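3.2 Laying and clearing the single place

Much of what we have come to understand about table service in small households we learned from very plain tables, and the one used throughout this section is about as plain as a table can be. There is a pale covering, a cream or beige tray with rounded corners and a low rim, and a cup standing on its saucer with a spoon in it. We chose it over the fuller settings of our pilot work in Dondbridge, where so much china was in play that our coders spent whole afternoons arguing over which dish had been moved for the sake of which other dish (those afternoons were great fun, but they gave us very little we could use). The tray is kept near the cup and a little apart from it, leaving a strip of bare covering between the two. 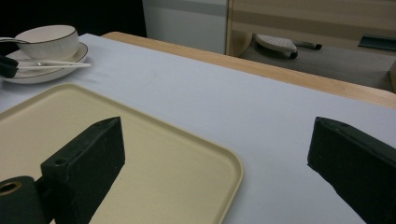 Nayeli Nava objected, when she read an early draft of this section, that a strip of that kind is a habit of people who have room to spare, and that in her grandmother's kitchen the saucer would have been on the tray from the start and would have stayed there until it was washed. We think she is right about kitchens like her grandmother's, and we have kept her remark in mind in everything that follows. In the Paucar households, where tables were small, the tray and the saucer often touched.

What interested us most was the order in which people took things up. Our notes cover 1247 clearings by 20 participants, and in 540 of them the spoon was lifted out and laid down somewhere before the cup was touched at all. Some people laid it on the saucer, some on the tray, and a few carried it about in the other hand, looking for a good spot, while the cup waited. We had expected the cup and saucer to travel together as one thing, as they do in most written guides to service, and we were pleased to be wrong. A second spoon makes the matter richer still. When a long one lies across the saucer with its tip down on the table, as in Figure 2, the saucer can't be slid or lifted without some decision about the spoon first.

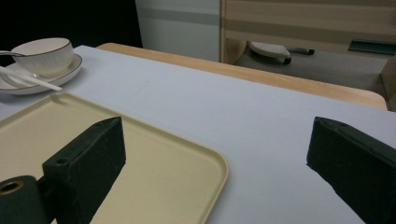 Figure 2. Cup and saucer with a long white spoon laid across the saucer; tray in front.

Should the second spoon be counted as part of the setting or as something left behind? We count it as part of the setting whenever it rests on the saucer, even if only partly, and as a separate item when it lies wholly on the table. Darius Krūmiņa and Uthai Chuensuk coded the clearings separately under this rule, and the two of them talked through their differences afterward over a good deal of tea. Cases they couldn't settle are listed apart and play no role in the totals given above.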